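**Bench notes, May, started 8:40 am**

Second round of oil finish tests on the maple offcuts. Carrying on from the April batch, which stayed tacky too long to be any use.
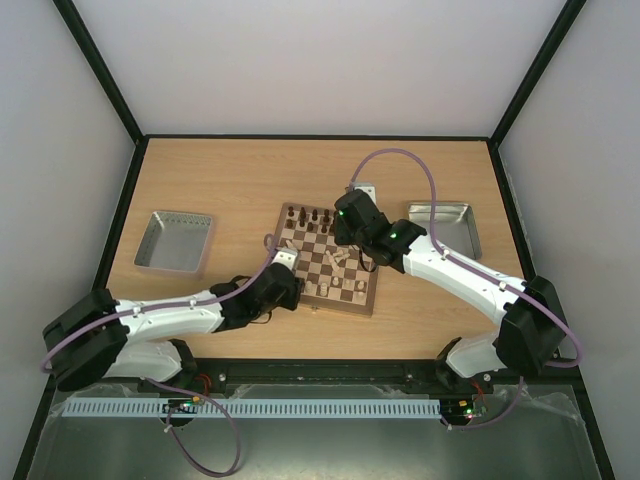 Same three finishes as before: Nendum hardwax, the Zurdale tung blend, and plain boiled linseed cut with mineral spirits. Only change this time is sanding. April's pieces went to 320 and I think that closed the surface too much for the tung to get in. Today everything stops at 180 by hand, with the grain, then a wipe with a lint-free rag.

Mixed the linseed 50/50 by volume. Made 500 ml, far more than needed. The rest is in the brown bottle on the low shelf, labeled. Please don't top it up from the old can, that one has skin in it.

Wiped on first coats between 9:15 and 10:00. Left each one 15 minutes, then buffed off whatever was standing. The Nendum grabs early. By the end of the wait it was already dragging on the cloth and I had to lean on it. Ten minutes would be better. The tung blend was still wet and came off easily, and it looks thinner than I remember from the last can. Could be a different batch. Didn't keep the old can so can't compare numbers.

Rags are spread flat on the rack outside. Do not ball them up and do not put them in the indoor bin.

11:30. Weighed the offcuts. Piece L2 gained more than the other linseed ones, and I see it has a strip of end grain showing where the saw wandered. Leaving it out of the average.

Piece T1 was 202 g dry and I forgot to write down the weight after oiling. Reweighed just now but it has been sitting over an hour, so the number isn't worth much. Crossed it out.

2:10 pm. Fingerprint check. Nendum takes a light print that wipes off. Tung and linseed both still mark easily. No surprise there.

Color: linseed is the most yellow by a good margin. The Gronow order asked for "as pale as possible" so I'd rule it out for them whatever the water test says. It might still do for the Mundlow shelves, where the sample they sent is fairly amber anyway.

Humidity in the finishing corner was 83 percent at lunch. Too high. Moved the drying rack to the other side of the heater and turned the dehumidifier on. If drying is slow again I can't blame it on the sanding alone, so note that against the results.

To do:

- second coats tomorrow after 9, Nendum at ten minutes
- buy more 180 paper
- cut a new L2
- water ring test once all three pass the fingerprint check
- ask Zurdale if the blend changed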